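Tevance pad and pivot service kit for hand-held grippers: my review

Posted Aug 4, 2018

I've had a pair of hand-held grippers on the go since March, and by now the finger pads had gone shiny and one jaw closed a hair later than its partner. A full set of new jaws costs silly money, so I tried the Tevance kit. You get replacement pads, pivot pins, a driver, a tube of grease and a card of instructions that somebody folded far too many times!

Fitting first. Back the jaw screws out a quarter turn at a time, slide the old pad off, wipe the seat clean and press the new one home before you tighten anything. The card says to grease the pivots last. I'd do it first (you'll only smear it on the pads otherwise, and then you're back to the wiping stage).

Then comes my favourite bit, the table check. I like a proper muddle for this, soft things and crinkly things together, next to an open gift box.
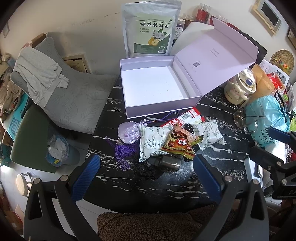

My routine is to run both grippers wide open, close them on thin air and look at how the tips meet. If one side leads, slacken the pivot, nudge it and try again. After that I go for a snack packet, then something with a cord or a tassel, then something round. Cords are the real test of a pad, I think. A tired one lets them slither out, and the old Clirnton pads I used before were dreadful for it.

The counter on my setup read 2,985 closes when I wrote this up, against a suggested pad change at 3,000. I can still feel plenty of bite, so I'll push on a bit and keep an eye on the edges.

Cables need a look too while you've got the driver out. Leave a lazy loop by the handle and check that it doesn't tug when you turn your wrist. And go round every screw again at the end, even the ones you swear you did.
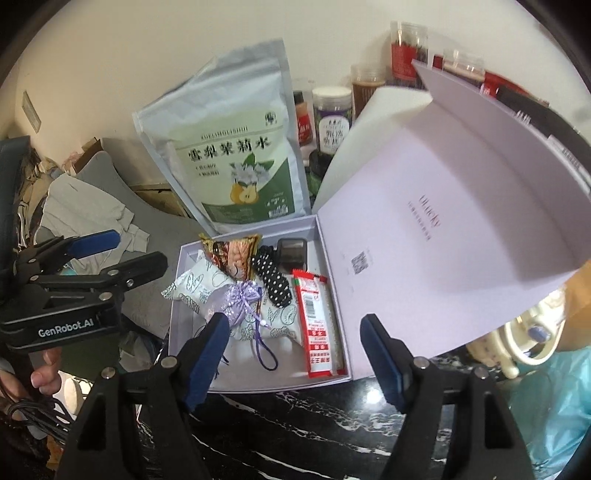
Niggles

The grease tube is tiny, enough for 2 services if you're careful. The driver tip is soft as well, and I've gone back to my old Bahrami one. I'd have liked 6 spare pins in the bag too, they do love a carpet.

Would I buy it again? Yes, though I'd wait for an offer at Eko, where I got mine.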